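Home Cells Hands and Wrists Cable Sets Service Contact

Reading time: 4 minutes

Brokska Shelf-Pick Cell: Setup and Care

The Brokska is a household picking cell supplied by Clollum to teaching and research rooms. It consists of a humanoid unit with two arms and jointed hands, a desk, a refrigerator and a basket. The standard task is the transfer of fruit between the refrigerator and the basket. This page sets out how the cell is arranged, how it is looked after, and which repairs may be made on site. It applies to cells with the Vieira hand. Owners of the earlier two-finger model should consult the Gerkance pages.

Placing the furniture

The desk stands against the wall with its right end next to the refrigerator. A narrow gap must be left between the two so that the refrigerator can be moved without shifting the desk. Once the position has been taught, the feet of the desk should be marked on the floor. A shift of 16 millimeters is enough to require new teaching of the basket position.

The basket is placed near the front right corner of the desk. Any rigid basket of similar size may be used, provided that both handles are sound and the rim is not bent. Fruit should be whole, firm and dry. Soft fruit leaves juice in the finger joints and shortens the time between cleanings.

Hand check before the first cycle

The operator brings the hand to the open position beside the desk and holds it there. The four fingers should lie together and the thumb should stand well out from the palm. A finger that rests apart from the others points to a stretched tendon or a loose joint pin. The bolts at the wrist coupling are then checked with the driver supplied. They are not to be tightened beyond the mark on the driver.
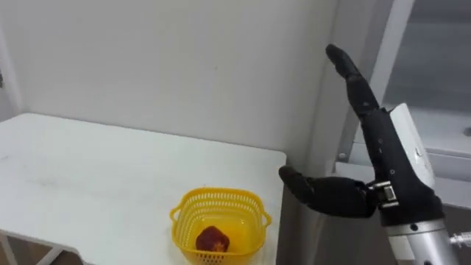
Preparing the shelf

Fruit is set out on the open shelf with clear space on each side, so that the hand may close without touching a second item. Stems should be left on apples, as the vision settings were prepared with stemmed fruit. Mangoes are laid on their side. The basket should be empty at the start of a shelf-to-basket cycle.

Room lighting should be even. Strong light from one side produces shadows on a pale shelf, and the software may read a deep shadow as part of the fruit. Where this happens, the operator should change the lighting first and adjust the software only if the fault remains.
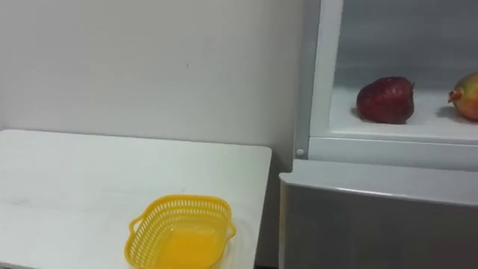 Page last changed: December

Up to 600 cycles may be run between full cleanings of the hand. The palm and fingers are wiped with a dry lint-free cloth. Alcohol, sprays and household cleaners are not permitted on the finger joints. The shelf and basket may be washed with mild soap and must be dry before use.

Cables and footing

The cables at the back of the unit carry power, hand signals and the emergency stop line. They must hang in free loops from the upper back, with enough slack for either arm to reach the top of the refrigerator. A cable drawn tight at full reach will in time work its connector loose. Before each session the operator raises one arm to the top door at low speed and watches the loops through the whole movement – a second person should stand at the stop button while this is done.

Cables that run along the floor are led away from the feet. The knees remain slightly bent whenever the unit is standing, and the setting for this should not be changed.

Door contact

When the hand is laid on a refrigerator door, the fingers should be spread and the pressure shared across them. If error 109 is reported, the force reading at the wrist has moved from its zero point. The arm is lowered, the hand is left free of all contact, and the zero routine is run from the service menu. If the error returns, the wrist sensor is to be replaced as a complete part.
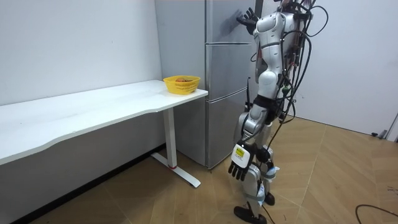

Shamim Sial writes that error 109 came back twice after the zero routine and cleared only when a cable loop caught behind the shoulder was freed. The page might mention this, the note continues, before sending readers to order a sensor.

The service desk agrees with the remark. Cable slack should be checked at the shoulder and at the waist before a sensor is ordered, and the zero routine should then be run once more.

Parts that may be changed on site

Fingertip covers, joint pins and the outer cable ties may be changed by the owner. The wrist sensor may be changed by a person who has completed the Clollum service course. Forearm housings are to be opened only by Clollum. The fingertip cover set is listed as part 393 and includes covers for both hands. Orders should state the serial number of the cell and the side on which the worn part was fitted.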